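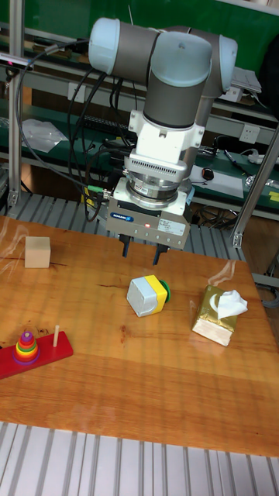 Over the wooden tabletop

Frequently Asked Questions – Jillmont Community Woodshop

Do I need any experience to join a beginner class?
Not a bit! Plenty of people walk in having never held a chisel, and we love having them. Lanying Yuan teaches the beginner evenings and she starts with sharpening and measuring, so you'll have time to settle in before you cut anything that matters to you.

How many people are in a class?
We stop at 6. It used to be more, and folks spent half the evening waiting for the band saw, so we brought it down and everyone has been happier.

What should I wear?
Closed shoes, please, and sleeves that won't dangle. Tie back long hair and leave rings and bracelets at home if you can. We have safety glasses and ear protection in all sizes, though you're welcome to bring your own.

Can I bring my own wood?
Yes, as long as it's dry and free of nails. Old barn boards are lovely, but do let us go over them with the metal detector first – our planer blades will thank you. If you'd sooner buy from us, the rack by the back door usually has maple, cherry and poplar.

Can I leave my project between sessions?
You can, for up to 30 days. Put your name and phone number on it with the blue tape and find a spot on the storage shelves. Glue-ups can stay in the clamps overnight.

What if I have to miss a class?
Give us 2 days' notice and we'll move you to another group. With less notice we'll still try, but can't promise.

Are you open in the summer?
Yes, except for the first week of August, when we clean and oil everything.

Who do I talk to about gift certificates?
Cuiping Ding at the front desk, or leave a message at extension 351 and she'll call you back, generally the same afternoon.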